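Re: [ratepayers-list] Wealth declarations - the Londov figures
From: Adaeze Olaniyan
March 2021

Tamara Chiriac wrote:
> The council has put the asset declarations up at last, and I think we
> should give them some credit. 555 officials were asked to file and the
> summary says all but 11 did. The Amadi holdings are listed too, with
> the land on Alley Road and the shares in Truradeck. If he had
> something to hide, would he have put Truradeck down at all? I'd like
> us to send a short letter welcoming it before the October hearing.

Tamara, I read the same summary and I'm not ready to sign a letter.

Start with the 11. The summary doesn't name them and doesn't say what offices they hold. If they're parking clerks, fine. If two of them sit on the land board, then the filing rate tells us very little. I asked the clerk's desk for the list and was told it was "under review." By whom, they couldn't say.

Then Amadi. Yes, Truradeck is on the form. What's on the form is the name of the company and a tick in the box marked "shares." There's no percentage and no date of purchase. The box for "how acquired" says "business activity," which could cover a lemonade stand or a bank. Truradeck got the Londov depot contract, and I'd like to know if he held those shares before or after it was awarded. 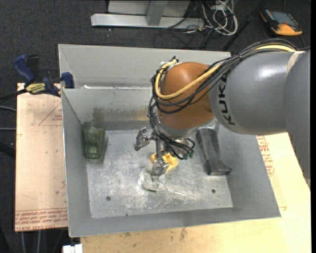
The land is worse. The declaration gives the Alley Road parcel as 1,625 square meters. The registry extract I paid for says 2,658. Maybe there are two parcels and he only listed one, or maybe somebody copied the wrong line - I've seen both. But that's a gap of over 1,000 square meters on the one item any of us could check, and I don't see why I should trust the items we can't.

As for whether he'd have listed Truradeck if he had something to hide: he was photographed at the signing. Leaving it off would have been silly.

I'm also not sold on the new wealth levy that's supposed to run off these forms. It taxes what people declare. There's no valuer in the draft and the penalty for a false entry is a fixed fine, smaller than what I pay to license the van. Somebody please tell me I've misread section four.

If we write anything, I'd make it three questions - who are the 11, when were the Truradeck shares bought, which parcel is it - and leave the welcoming for when we have answers. I can post the registry extract if people want it, but it's a poor scan and page two is sideways.

Adaeze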